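자연지리학 입문 강의 노트
6강. 비그늘과 내륙 분지: 산맥 하나가 땅의 색을 바꾸는 방식

지난 시간에 대기 대순환을 다루면서 아열대 고압대 아래에 큰 사막이 줄지어 놓인다는 이야기를 했습니다. 그런데 지도를 펼쳐 보면 그 띠에서 한참 벗어난 곳에도 메마른 땅이 꽤 많지요. 위도만으로는 설명이 안 되는 건조 지역, 오늘은 그 이야기를 합니다. 제가 이 과목에서 가장 좋아하는 단원이라 말이 좀 길어질 수 있습니다!

6.1 출발점: Kitetti 산맥의 두 얼굴

이번 강의의 사례 지역은 Kitetti 산맥과 그 동쪽의 Vurar 분지입니다. 산맥은 남북으로 길게 뻗어 있고 바다에서 불어오는 서풍을 거의 직각으로 받습니다. 주능선의 해발 고도는 2000m. 세계적인 고봉들과 비교하면 대단한 높이가 아닌데도 서쪽 사면과 동쪽 사면의 풍경 차이는 정말 극적입니다. 서쪽에는 이끼가 나무줄기를 뒤덮은 숲이 있고, 고개를 넘으면 키 작은 관목과 자갈밭이 나옵니다. 버스로 고개를 넘어 본 사람은 압니다. 창밖이 굽이 몇 번 만에 초록에서 갈색으로 넘어가 버려요.

왜 이렇게 될까요? 공기 덩어리 하나를 골라 끝까지 따라가 봅시다.

6.2 공기 덩어리의 여행

바다 위에서 수증기를 잔뜩 머금은 공기가 산맥에 부딪히면 위로 밀려 올라갑니다. 올라가면 주변 기압이 낮아지니 공기는 팽창하고, 팽창하는 데 에너지를 쓰면서 식습니다. 바깥과 열을 주고받지 않는데도 온도가 내려가는 것, 3강에서 배운 단열 냉각이지요. 포화되기 전에는 100m 올라갈 때마다 1℃씩 떨어지고(건조 단열 감률), 포화된 뒤에는 응결하면서 나오는 잠열 때문에 냉각이 느려집니다(습윤 단열 감률). 습윤 단열 감률은 기온과 기압에 따라 값이 달라지는데, 이 수업의 계산에서는 100m당 0.5℃로 통일하겠습니다.

이제 숫자를 넣어 볼까요. 해수면에서 20℃인 공기가 출발해서 고도 400m에서 포화되었다고 합시다. 400m까지는 건조 단열 감률이 적용되므로 4℃ 내려가 16℃가 됩니다. 여기서부터 능선까지 1600m는 습윤 단열 감률을 따르니 8℃가 더 내려가 정상에서는 8℃입니다. 구름이 만들어지고 비가 내리는 구간이 바로 여기예요.

능선을 넘은 공기는 내려가면서 압축되고 데워집니다. 이때 응결된 물은 이미 서쪽 사면에 비로 다 떨어졌다고 가정하면, 하강하는 내내 건조 단열 감률이 적용됩니다. 산맥 동쪽 기슭까지 2000m를 내려오면 20℃가 오르지요. 8에 20을 더하면 28℃. 출발할 때보다 8℃나 높습니다! 저는 이 계산을 처음 해 봤을 때 검산을 몇 번이나 했습니다. 햇빛을 한 줌도 더 받지 않았는데 공기가 더워져서 나온다니요. 그 8℃의 출처는 응결할 때 풀려난 잠열입니다.

주의: 동쪽 기슭의 고도를 해수면과 같다고 놓은 계산입니다. 실제 Vurar 분지의 바닥은 이보다 높고, 능선을 넘는 공기에 물방울이 일부 남아 있으면 하강 초반에 증발하면서 기온 상승 폭이 줄어듭니다. 시험 답안에 이 가정을 한 줄 적어 주면 아주 좋습니다.

6.3 상대 습도는 왜 뚝 떨어지는가

동쪽 사면이 건조한 까닭은 두 가지가 겹쳐 있습니다. 첫째, 수증기의 절대량 자체가 줄었습니다. 비로 내린 만큼 빠져나갔으니까요. 둘째, 공기가 데워지면서 포화 수증기량이 커졌습니다. 분자는 작아지고 분모는 커졌으니 상대 습도는 곤두박질칩니다. 학생들이 둘째를 자주 빠뜨리는데, 구름이 능선 바로 뒤에서 칼로 자른 듯 사라지는 현상은 이 둘째 요인이 크게 작용한 결과입니다. 위성 영상에서 능선을 따라 흰 띠가 걸려 있고 그 동쪽은 말끔하게 트여 있는 모습을 찾아보세요. 한번 눈에 익으면 어느 대륙 영상을 봐도 산맥부터 찾게 됩니다.

6.4 분지라는 그릇

비그늘만으로도 건조하지만, Vurar처럼 사방이 막힌 지형이면 이야기가 한층 재미있어집니다. 동쪽에도 Kimard 고원이 버티고 있어서 반대편에서 오는 습기까지 막히거든요. 양쪽에서 막힌 분지에는 물이 들어오기도 어렵고, 어쩌다 들어온 물은 바다로 나가지 못합니다. 이런 곳을 내륙 유역(내부 배수 유역)이라고 부릅니다. 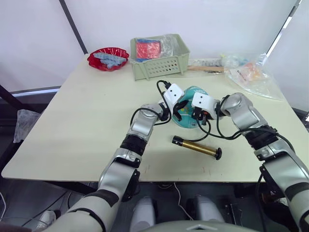
그림 6-1. 양쪽에서 그릇을 잡은 두 로봇 팔

Vurar 분지의 물줄기는 대부분 Ra강으로 모입니다. Ra강은 Kitetti의 눈 녹은 물로 시작하는 외래 하천이에요. 건조 지역 바깥, 그러니까 습윤한 산지에서 물을 얻어 건조 지역으로 흘러드는 강이라는 뜻입니다. 상류에서는 제법 힘차게 흐르다가 분지 바닥으로 내려올수록 증발과 침투로 물을 잃고, 마지막에는 얕은 염호로 들어가 끝납니다. 하류로 갈수록 유량이 늘어난다는 습윤 지역의 상식이 뒤집히는 셈이지요.

염호는 왜 짤까요? 강물에도 녹은 염분이 아주 조금씩 들어 있습니다. 바다로 나가는 강이라면 염분도 함께 실려 나가지만, 출구가 없는 호수에서는 물만 증발하고 염분은 남습니다. 이 일이 오랜 세월 되풀이되면 호숫가에 하얀 소금 껍질이 앉습니다. 건기에 호수가 줄어들면 드러나는 평평한 바닥을 플라야라고 합니다. 6월 위성 영상과 늦가을 영상을 나란히 놓으면 호수의 윤곽이 전혀 다르게 보이니, 실습 때 꼭 겹쳐 보기 바랍니다.

6.5 점이 지대를 읽는 법

교과서 지도에는 초원과 사막 사이에 선이 하나 그어져 있지만, 현장에 그런 선은 없습니다. Kitetti 동쪽 기슭에서 분지 중심으로 걸어간다고 상상해 보세요. 처음에는 풀이 땅을 거의 덮고 있다가 포기 사이로 맨땅이 보이기 시작합니다. 그러다 풀이 드문드문해지고 그 자리에 뿌리가 깊은 관목이 들어오고, 더 가면 자갈 표면만 남습니다. 이 수업에서 점이 지대로 잡은 구간의 폭은 30km입니다.

이 구간을 읽을 때 쓸 만한 단서를 적어 둡니다.

식생 피복률. 가장 직관적이지만 계절과 그해 강수에 따라 출렁입니다. 영상 한 장만 보고 경계를 정하면 거의 틀립니다.

토양색. 유기물이 많은 초원 토양은 어둡고, 분지 쪽으로 갈수록 밝아집니다. 식생보다 훨씬 느리게 변하니 오래된 경계의 흔적이 남아 있기도 합니다. 매력적인 단서예요!

탄산칼슘 집적층의 깊이. 강수가 적을수록 물이 얕은 곳까지만 스며들므로 흰 층이 지표 가까이에서 나타납니다. 구덩이를 파야 하는 수고가 있지만 팔 만한 가치가 있습니다.

선상지의 배열. 산기슭 골짜기 입구마다 부채꼴 퇴적 지형이 붙어 있는데, 선상지 말단에서는 지하수가 다시 솟아 초록 점들이 생깁니다. 점이 지대 한복판에서 난데없이 무성한 곳이 보이면 먼저 선상지 말단이 아닌지 확인하세요.

6.6 자주 헷갈리는 것

건조 기후와 더운 기후를 같은 말로 쓰는 답안이 해마다 나옵니다. Vurar 분지는 겨울에 매섭게 춥습니다. 바다의 영향이 닿지 않으니 연교차가 크고, 공기가 건조하고 구름이 적어 밤사이 복사 냉각도 심합니다. 건조 여부는 강수량과 증발산량의 관계로 판단하지, 기온만으로 판단하지 않습니다.

또 하나, 푄과 비그늘의 관계입니다. 푄은 산을 넘어 내려오는 고온 건조한 바람이고, 비그늘은 그런 과정이 오랫동안 되풀이되어 바람의지 사면에 나타나는 강수 부족 지역을 가리킵니다. 앞의 것은 날씨의 시간으로, 뒤의 것은 기후의 시간으로 생각하면 정리가 쉽습니다.

6.7 과제

1) 6.2의 계산을 포화 고도가 1000m인 경우로 다시 해 보고, 동쪽 기슭의 기온이 어떻게 달라지는지 설명하세요. 포화 고도가 높을수록 최종 기온이 높아지는지 낮아지는지 계산 전에 먼저 예상을 적어 두세요. 예상이 빗나가도 감점은 없습니다.

2) Ra강 상류에 저수지가 들어선다고 할 때 하류 염호의 면적과 염도가 어떻게 변할지 쓰세요. 분량은 A4 2쪽 이내, 단면도나 물수지 그림을 하나 포함합니다. 손그림 대환영입니다.

3) 관심 있는 산맥을 하나 골라 양쪽 사면의 위성 영상을 비교해 오세요. 남반구 산맥을 고른 사람은 탁월풍의 방향부터 확인할 것.

다음 시간에는 바람이 주인공입니다. 사구의 형태와 뢰스 퇴적을 다루니 교재의 풍성 지형 장을 미리 읽어 오고, 1번 과제 풀이는 수업 시작 전에 제출해 주세요.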